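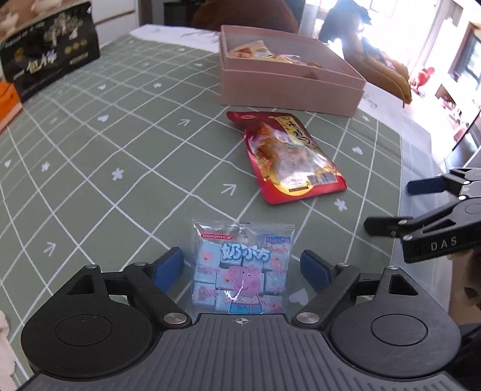

Tri de friandises sur une table nappée : sachet de bonbons, paquet rouge et boîte rose.

Les machines savent-elles déjà tenir une maison ? La question revient régulièrement dans le courrier adressé à ce blog depuis la parution, en août, de la note consacrée au projet Tostilus. Il convient d'y répondre avec mesure.

Le rangement d'en-cas constitue un exercice sévère. Un sachet plastique se déforme, brille sous une fenêtre et offre peu de prises franches. Sur 249 essais consignés par l'atelier Vostell, 14 seulement ont été menés à terme sans reprise humaine – un résultat modeste, que l'atelier publie sans détour.
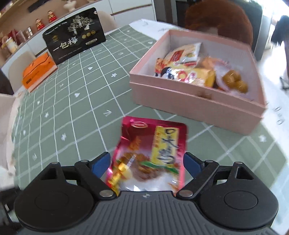

Paquet tenu debout entre deux patins bleus, devant la boîte garnie.

La saisie elle-même progresse. Le dépôt dans une boîte déjà remplie demeure plus délicat : les emballages voisins glissent et le geste doit être corrigé en cours de route. Le système Samness prévoit à cet effet trois tentatives, puis un arrêt.

L'auteur de ces lignes maintient donc son avis : l'usage domestique courant reste prématuré. Les essais de Crenshaw, prévus sur sept foyers, feront l'objet d'une prochaine note.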